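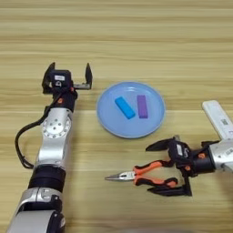
Print this page | E-mail this page

Ticket: Handpiece stops during treatment, cooling fault
Opened by: Wendy Mellor, Paltlow Skin Clinic
Assigned to: Angus Nisbet
Status: Closed
Date opened: February 17, 2019

Wendy Mellor wrote:
Our Liltovska hair removal laser stops partway through a leg treatment and shows fault 47. After a restart it runs for 5 minutes and stops again. Room temperature is normal. We have moved two clients to the other room.

Angus Nisbet wrote:
Fault 47 is low coolant flow. Please check the reservoir level and tell me when the water filter was last changed. Don't treat anyone with the unit until this is cleared.

Wendy Mellor wrote:
Level is fine. The log says the filter was changed in July by Silvana Rocha.

Angus Nisbet wrote:
It's due. Fit a new one, top up with distilled water only, and run the purge cycle twice.

Wendy Mellor wrote:
Done. Ran 45 minutes on the test setting with no fault. Back in use.

Closed by Angus Nisbet.

Recent tickets
Wasesby IPL lamp will not fire
Cracked tip on small spot applicator
Ordering replacement goggles

We use cookies to keep you signed in. Accept | Settings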